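Backstage walk-through, Hastusus Hall
Jul 21, 2018
Checked by Tonantzin Gallegos, with my comments

Hi all! I went through the hall before the benefit revue moves in, and mostly it's in good shape.

1. Exits: OK
Both side doors open all the way. Please keep the costume racks out of the left hallway (I know, it's the only cool spot in the building).

2. Stage floor: FIX
One board near the front curtain has lifted, and I caught my shoe on it twice. Yesenia Aguirre has the screws. Tap numbers stay upstage until she's done.

3. Prop tables: OK
Cloths are on and hang clear of the floor. Small stuff goes in bowls so it doesn't roll off into the wings, and please, no glass!

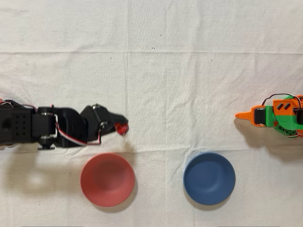
4. Extension cords: FIX
Two under the piano are frayed and I tossed them. New ones come out of the 100 dollars we set aside in October.

5. Fire extinguishers: OK
Tags are current. The one by the dressing room was behind a coat, so I moved the coat.

6. Seating: OK, with a note
We're cleared for 696 and not one folding chair more, even for your cousins.

7. Ladder: NOT CHECKED
Couldn't find it! If you borrowed it, bring it back before the lights get hung.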